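Ticket status: Open — waiting on support
Product: Esmont label cutter, desktop model
Subject: Cuts drift to the left after the Trulus update

Hi again team,

I'm back, sorry! I closed my last ticket in February because the drift had gone away by itself, and now it's come back with friends. I updated the Trulus software on 30th September and every job since has landed a bit further left than the one before it. The first sheet is fine, the second is nearly fine, and by sheet 6 the blade is chewing through the middle of the print (and my good mood).

What I've tried so far:

Turned it off at the wall, waited, turned it back on. No change.

Swapped the blade for a new Verschueren one. Lovely clean edges, all in the wrong spot.

Cleaned the rollers with the lint-free cloth from the Gerance kit. There was a fair bit of fluff in there, so I got quite excited, but no luck.

Reset the origin offset to zero, saved it, and it came back as 64 after a restart. I did this twice to be sure I wasn't dreaming. I reckon this is the real clue — something is writing the old value back in.

Dropped the speed to 30. It drifts just as much, only slower, so you get to watch it happen.
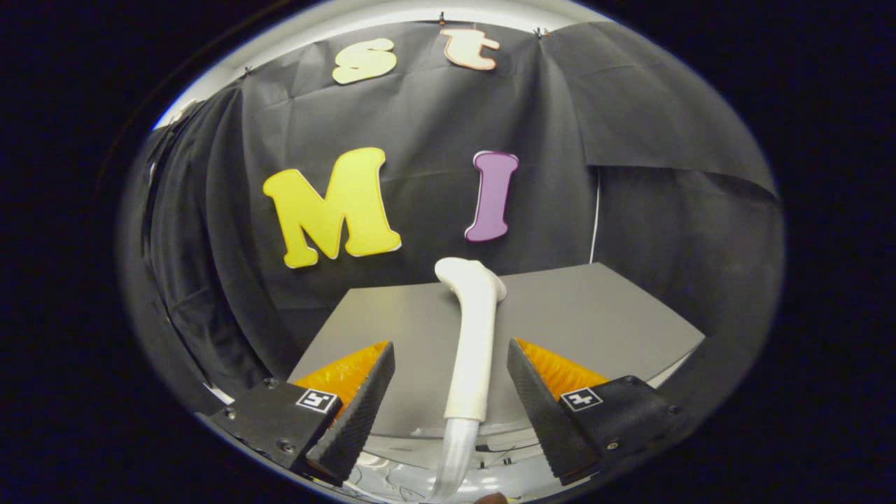 The odd part is that jobs sent from my old laptop, which never got the update, come out perfectly centred. Same cable, same mat, same colour profile. The log file from the updated computer runs to 1,105 lines and the offset warning shows up after every single job, so I've attached the lot.

Could you tell me how to roll back to the previous version without losing my saved templates? I'm happy to do a remote session any arvo after school pick-up.

Cheers, and thanks for being so patient with me last time!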